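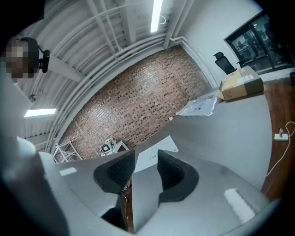 Reading time: 2 min

Oletti introduces the Daltedell, an analog delay pedal with a separate tone control for the repeats

Oletti has added a bucket-brigade delay to its range of compact effects pedals. The Daltedell offers up to 623 milliseconds of delay time and is aimed at guitarists and bass players who want the softer repeats of an analog circuit but still need to be heard in a full band.

Most analog delays get darker with every repeat, and how dark is usually decided at the factory. On the Daltedell the player sets it with the Shade knob, which works on the delayed signal only. Turned all the way down, the repeats sit well behind the dry note. Turned up, they keep enough pick attack for rhythmic parts. The dry signal stays analog from input to output and is not affected by the Shade setting.

The other three knobs are Time, Repeats and Level. A small switch on the right side turns on modulation, with speed and depth set by two trimmers inside the pedal. Both leave the factory at a slow, shallow setting. The bottom plate has to come off to reach them, and a small flathead screwdriver will do.

Tap tempo is available through an external footswitch, connected by a standard 1/4-inch cable. The footswitch is sold separately. Oletti's own Tedico switch can be used, and so can any momentary, normally open switch. Holding the switch down for more than a second lets the repeats build into self-oscillation, and letting go brings them back to the level set on the Repeats knob.
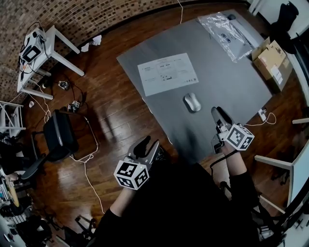 Players can also choose between two kinds of bypass. In the standard mode the pedal is true bypass and the repeats stop when it is switched off. In trails mode the signal passes through a buffer and the last repeats fade out on their own. The mode is changed by holding the main footswitch while plugging in the power supply, and the pedal remembers it until it is changed again.

The Daltedell runs on a regular 9-volt DC supply with a negative center pin. There is no battery compartment – the space was used for the second delay chip. The jacks are mounted on the top edge so that the pedal fits next to others on a crowded board.

The first run consists of 850 pedals in a dark green finish. They will be followed by a standard version in gray with the same circuit and the same controls. Owners of the older Oletti Afolabi delay can keep using their power supply and tap switch, as the connections are the same.

The Daltedell ships to dealers in May. It comes with four rubber feet, a printed manual and a 7-year warranty on parts and labor. Sound samples for guitar and bass, along with the manual, can be found on the product page. Dealers who would like a demo unit should contact Oletti's sales office.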